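In praise of the boring countertop
2021-05-20

I have now spent more of my adult life looking at countertop samples than I ever spent dating, and I'd like to say a few words on behalf of the fake stuff.

We redid our kitchen last December, which is a terrible month to redo anything. For 27 days we washed dishes in the bathtub. My sister-in-law lent us a hot plate and I made chili on it so many times that my kids still leave the room when they smell cumin. And through all of it, everyone I met wanted to know one thing: are you getting real marble?

No! I was not getting real marble. I priced it, sure. The first place I tried, Rurnerell, wanted $120 a square foot before they'd even talk to me about cutting a hole for the sink. The guy was very nice. He also told me that lemon juice would etch it, wine would stain it, and I should think of the damage as "character." I have two kids and a husband who sets hot pans down wherever his arm gets tired. We have plenty of character already.

So I went to Kova, over by the tire shop, and picked out a marble pattern that isn't marble at all. White with gray running through it. The whole thing came to $919 for our little galley kitchen, and I wipe it with whatever is closest.

People get weird about this. A woman at a potluck put her palm flat on it, sort of stroked it, and said "oh" in the voice you'd use for a sick cat. I think there's an idea that if you can't afford the real thing you should at least have the decency to buy something plain, and that a pattern is a kind of lie. But my floor is printed to look like oak and she walked right across that without a word. My grandmother had a table with a marble pattern on it, and we rolled out a million pie crusts there, and I never once felt deceived.

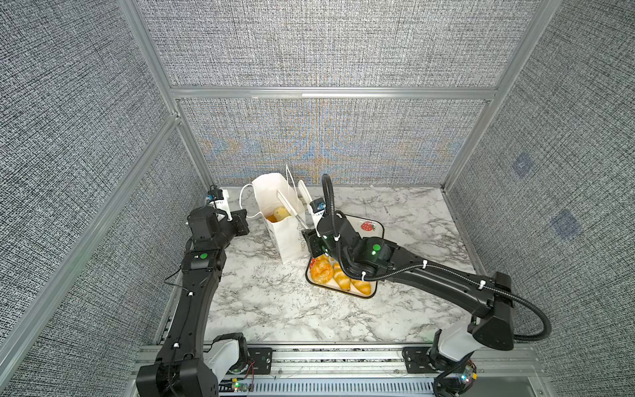

What I'd tell a friend

Get the big sample. The little square tells you nothing, and a pattern that looks soft and cloudy at four inches can look like a road map once it covers a whole wall of cabinets. I almost bought one called Gritosholm on the strength of a chip the size of a cracker (lovely name, awful counter).

Spend the money you saved on the faucet. You touch the faucet all day long.

And if somebody strokes your counter and says "oh," offer them the red wine and let them set the glass down anywhere they want.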